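Open Day at Pada: Questions We Keep Getting

Is the block sorting worth the drive to Zustuscombe?
Depends what you expect. It's two arms, three bins in red, green and blue, and a bag of toy blocks. The flyer says "up to 200 blocks an hour." Ask to see the log before you repeat that.
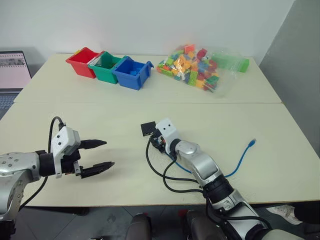

Does it run without help?
Refilwe Nkuna, who leads the demo, says yes. Stay for a full 50 minutes and judge for yourself. Short runs flatter any robot.

Will it replace packers?
Not on this evidence. Toy blocks aren't groceries.

Cost?
Free. Parking is $29, and we think that's steep.

Related
Ciltex tour: what they skipped
Sibiya arms, one year on

We use cookies. Accept | Settings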